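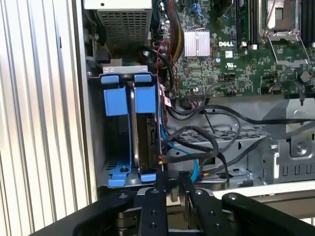
ok so October, and I've slept properly for 6 nights in a row which hasn't happened since I moved in here. Writing this down quick before work.

Background for anyone new - I'm a bad sleeper. Always have been. Awake at 3 am, looking at the ceiling, doing sums about how many hours are left. Tried the teas. Tried the heavy blanket (sold it). Tried getting up and reading a boring book, except I picked the wrong book and finished it.

What changed: I stopped working at night. That's the whole post really. But it took a while to get there so.

I used to come home, eat standing up, and then open the freelance stuff. Mostly product text for Milar, the curtain people, plus whatever else came in. Told myself the evening was my good time. Quiet, no calls. And I'd get going and it would be 1 am and I'd be wide awake and kind of pleased with myself. Then the alarm. Then a day of being useless at the actual job, so more stuff pushed into the evening. Round and round for maybe two years.

In the summer I had a deadline for a Donelum catalog, lamps, and I wrote the same paragraph about a dimmer switch twice, a page apart. Almost word for word. Didn't notice. They did. Very polite email about it. I read that email on the bus and felt sick.

So new rule. Screens off at 9, and freelance only in the morning, 5 to 7. Yes 5. I know.

First week was awful. I went to bed early and just lay there, same as ever but longer. Getting up at 5 anyway was the part that hurt. Dark, cold floor, coffee that tasted like pennies. I wrote maybe 2 usable sentences the first morning and deleted one of them later.

Second week I was so tired by 9 that it stopped being a decision. Fell asleep on the couch with my shoes on, once with toast.

Somewhere in the third week, so 21 days or close enough, I woke up before the alarm and felt fine. Just fine! Lay there suspicious about it. Got up, did a whole page for Milar before it was light and it was better than the night stuff. Shorter too. Apparently at night I use the word "timeless" a lot.

Things I didn't expect:

- evenings are long. Really long. I've been walking down to Yüksel for bread after dinner because they mark down the sesame ones before closing, and then I eat half of it on the way back
- I'm hungry for lunch at like 10:30
- I've lost touch with every show everyone is watching
- the street at 5 am smells good, wet leaves and somebodys laundry vent

Things that are still bad: weekends. I stayed out late for a birthday at Burnus (the upstairs bit, the music is too loud now, did they change the speakers?) and it took days to get back on track. Also I get snappy if anyone calls after 9. Sorry to my family. Email is fine.

And I did have one rough night in the middle of all this where I was up at 3 again doing the sums. Used to be that would knock out the whole week. This time I got up at 5, was a zombie, went to bed at 8:30 and that was it, over.

Not saying everyone should do this. If you've got kids or shifts you're probably laughing at me. My neighbor works nights and seems to be the best rested person in the bulding.

Next I want to try moving the coffee later, I've read that waiting an hour helps but I've also read that it does nothing. Will report back. Also need a better lamp for the desk in the mornings, the one I have buzzes, so if you know a quiet one leave a comment.

Ok bus in ten minutes, no shoes on yet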